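Coordinate reference systems, continued. Open the Gronow layer from last time before you start.

A layer stored in degrees can't be buffered in meters. Reproject it first, then check the units under layer properties. The Gronow file has 387 points; if your attribute table shows fewer after export, you saved only the selection.
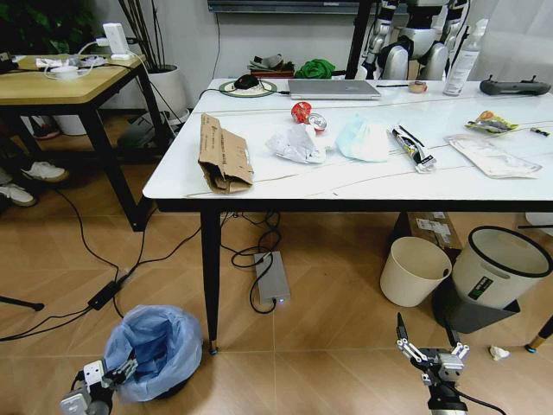

Wing-yan Mak asked whether setting the project CRS does the same job. It doesn't. That changes the display and leaves the stored coordinates alone.

For the exercise, buffer the points at 15 m and clip to the Zadel boundary.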